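Quem somos

A Valente nasceu de um erro de encomenda. A Vimport mandou-nos 1.470 frascos em vez de 147, recusou a devolução com muita cortesia, e de repente tínhamos uma empresa de molhos picantes. Antes disso tínhamos só um jantar de amigos em que toda a gente pedia para levar um bocadinho para casa.

Abimbola Oyewole trata das receitas. Aprendeu a cozinhar com a avó, que media tudo com a mão e não via motivo para mudar. Valbona Perić trata das contas e passou o primeiro ano a tentar convencê-lo a comprar uma balança. Comprou-a ela.

Fazemos quatro molhos. O mais suave chama-se Peline e é o que recomendamos a sogros. O mais forte chama-se Flenonholm, nome que escolhemos numa noite comprida de junho e que ninguém ao telefone consegue soletrar. Os outros dois mudam consoante a malagueta que o produtor nos entrega - e ele entrega o que lhe apetece.

No ano passado vendemos 3.548 frascos, quase todos a pessoas que não são da família. Recebemos também uma carta de reclamação, de um senhor que achou o Flenonholm "excessivo". Está emoldurada à entrada.

Não temos missão nem valores escritos na parede. Temos uma lista de compras e um calendário de fermentação, e o segundo é levado mais a sério.

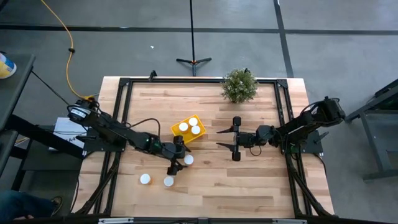 Seis frascos de tampa branca na bancada de madeira.

Aceitamos visitas de manhã, até às 11h, com marcação. Quem vier prova os quatro molhos, por ordem, com pão. Já houve quem quisesse começar pelo fim. Temos leite no frigorífico.

Para revenda, escreva à Valbona. Para discutir alho, ao Abimbola, mas reserve a tarde.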